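Search this site Search Go

Collecting couch data in simulation

May 2, 2023

The tidy-up policy I have been training since February handles tables well and soft furniture badly. On tables it was trained on plenty of examples. On sofas it had almost none, and the few it had came from one flat gray model with nothing on it. I spent the last stretch fixing that, and these are my notes on how the set was gathered.

The simulator is Drarnilham, the same build I used for the shelf work. Scripts for spawning objects and logging episodes are in a small package I call Caden. The scene list is a plain text file. Every line gives a furniture model, a fabric texture, a wall, a camera pose and a seed.

What counts as an episode

An episode starts when the arm leaves its rest pose and ends when I release the teleop trigger or the timer hits 60 seconds. Each one stores joint positions, gripper state, the rendered views, and one sentence of instruction. The sentence is typed before the episode starts. I tried writing them afterward and ended up describing what I had done, mistakes included, so those were thrown out.

I recorded 205 episodes on sofas. After filtering, 171 remained. The 34 I dropped fell mostly into two groups: timeouts, and runs where an object sank into a cushion and the physics pushed it out again at speed. The second group is a collision mesh problem. The cushions are rigid in this build with a slightly rounded hull, and thin objects find the gap between hull and visual mesh.

Scene variation

Fabric matters more than I expected. The first version of the policy had learned that any change in color on a seat was an object. It would reach for stripes. To break that, I weighted the scene list toward patterned upholstery and patterned pillows, and placed objects that share some color with the fabric. A green circuit board on a green plaid seat is a fair test of whether the network is using shape at all. The textures are low resolution and stretch over the cushions. I left them like that. Blurry plaid is still plaid, and sharper files slowed rendering.

The side table stays near the sofa in every scene in this batch, with its position jittered by the seed. Most instructions use it as the destination or the starting point, so the gripper spends a lot of time just over its top.
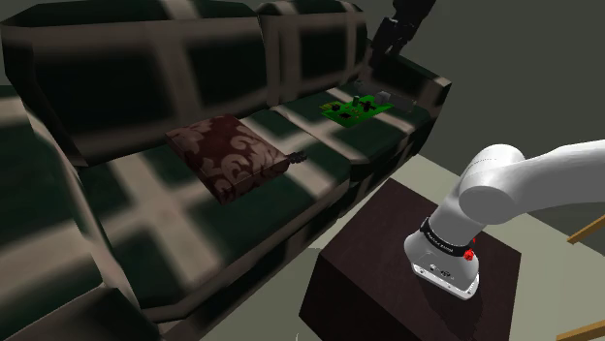
Labels

Object names come from the asset files, and some of those names are poor. "Part_b_dark" is no use in an instruction. I went through the spawn list and gave each asset two or three names a person might say. Where I could not tell what an asset was meant to be, I named it by color and shape.

Position words needed a rule. "Left cushion" is ambiguous when the camera moves, so left and right are always taken from the camera view and never from a person sitting on the sofa. Caden checks this by projecting the object center and comparing it with the word in the sentence. It caught several of my own errors.

Results so far

I trained with the Hung config, unchanged apart from the data mix. On held-out table scenes nothing moved. On held-out sofa scenes the reach-for-stripes failure is gone in the rollouts I have watched, and grasp attempts now begin over an object in 95 percent of them. Completed placements are lower and I am not going to quote a number until the cushion mesh is fixed, given how many of the failures come from it.

Next is the Endholm furniture pack, which has armchairs and a bench with a proper collision hull. I also want occluded objects on purpose. At present they happen only when the random placement puts something small up against a pillow, and that leaves too much to the seed.

The scene list format will change when that goes in. Old lists will still load, but the camera pose column moves to the end.

Contact | Copyright 2023 | Back to top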